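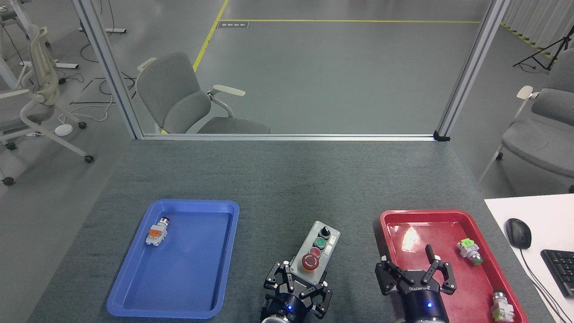
By Busisiwe Magagula
Progress report to the Sostura Fund, August

Hi everyone, and thanks for being patient with me on this one! The short version is that the Duslow portraits are mostly shot, the book is behind, and the money is fine.

I've been out with the night bakers, the ferry crew and (finally) the Camenzinds, who kept putting me off until the hay was in. Florian wanted to be photographed in his good jacket and Konrad flat refused to change out of his overalls, so I shot them side by side in the barn doorway just like that, and it's my favorite frame so far. I'm still on film for the portraits and digital for the interiors. I know we talked about going all digital to save time, but the window light in those kitchens is so soft that I'd hate to lose the look halfway through the series.

The scans are done, all 665 of them, and I've pulled a first edit that still has way too many bakers in it. Moser did the test prints. The blacks came back muddy on the uncoated paper, so we're trying a second stock with a bit more weight to it. That pushes the dummy book back by a few weeks.

On the budget: of the 3,000 you set aside for printing, I've spent roughly 20 percent, nearly all of it on those tests. Travel went over a little because I missed the last ferry on a Wednesday and had to stay the night. I've covered that myself.

The big open question is the order. I had the whole thing running by time of day, dawn to midnight, and sent that version around for comments. 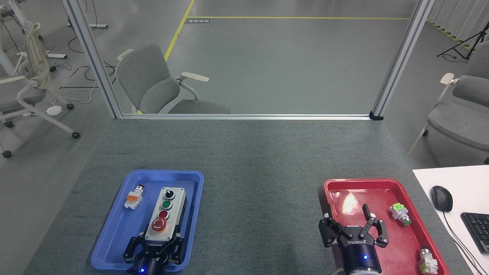 Pirmin Rüegg wrote back that the dawn pictures are the quietest ones and he'd put them last, with the ferry crew up front where there's some noise and weather. I tried it on the floor of my hallway and I think he's right, although it leaves the Camenzinds stuck next to the church choir, and those two pictures fight.

Still to do: two more sittings, captions, and signed releases from the choir. I'll send the new edit as soon as the second round of prints is in.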